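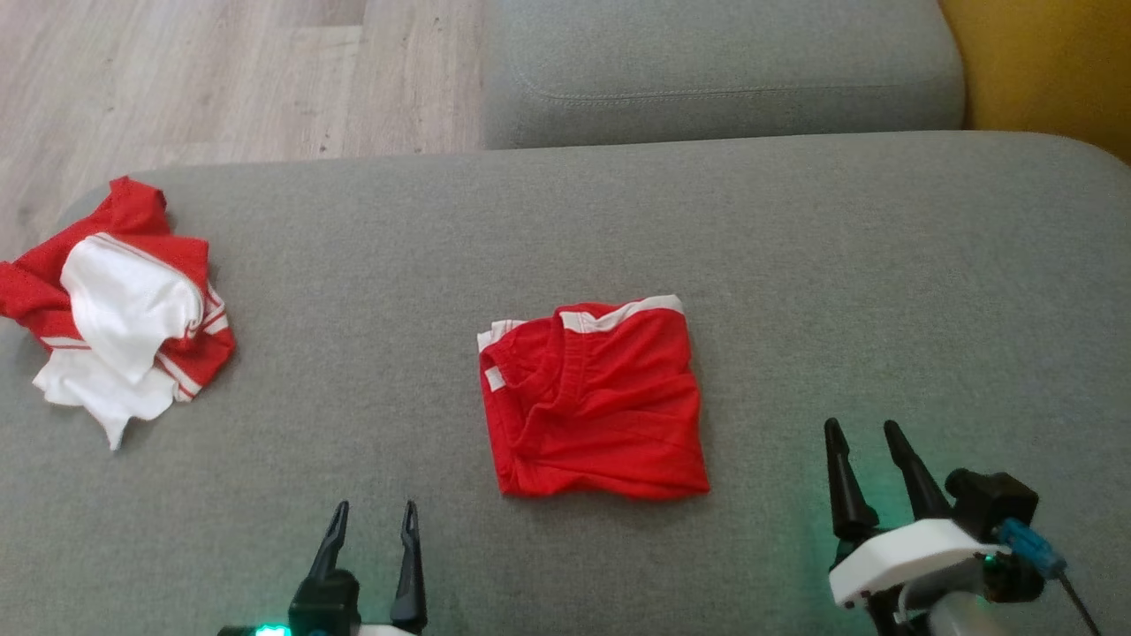
Grey upholstered sofa with a red and white garment on the seat.

Balier is a long-form ambient and electroacoustic work issued by the Canadian label Jonduvwood in December 2000-series packaging, the plain card format the label reserved for single-piece recordings. It is credited to the duo Tultska and has a running time of 90 minutes, divided across 2 discs. The pressing was limited to 2000 copies.

Composition
The work is in six sections, played without pause except at the change of disc. Each section is built on a sustained drone in just intonation, over which processed zither, bowed metal and low-register harmonium enter at irregular intervals. The fundamental falls by a whole tone between the third and fourth sections, the only change of pitch centre in the piece. No percussion is used, although the attack of the zither strings is retained in the fifth section, where the processing is reduced to a single tape delay.

Tultska described the structure in the liner notes as a set of overlapping loops of unequal length. The loops do not realign within the duration of the recording. A shorter concert version omits the second section and allows the performers to fade individual loops by hand.

Recording
The harmonium and zither parts were recorded at Kandpal, a former grain office converted to a studio, using a spaced pair of omnidirectional microphones. Room noise was kept in the final mix – most audibly in the opening minutes, where a ventilation hum lies slightly below the pitch of the drone. The electronic layers were prepared separately and transferred to analogue tape before mixing. Dynamic compression was not applied at the mastering stage, and playback levels are accordingly low.

Release and performance
The first complete performance was given on 28th March, with the audience seated on all sides of the players and the sound distributed through six loudspeakers. The programme listed no interval. Later performances used a stereo reduction, which Jonduvwood also supplied for radio broadcast.

The label's download edition joins the two discs into one continuous file and restores a crossfade of the third and fourth sections. Catalogue listings differ on the title of the final section, which is unnamed on the sleeve but given as "Balier (Return)" on the disc label.

See also
Drone music
Electroacoustic music
Just intonation
Tape loop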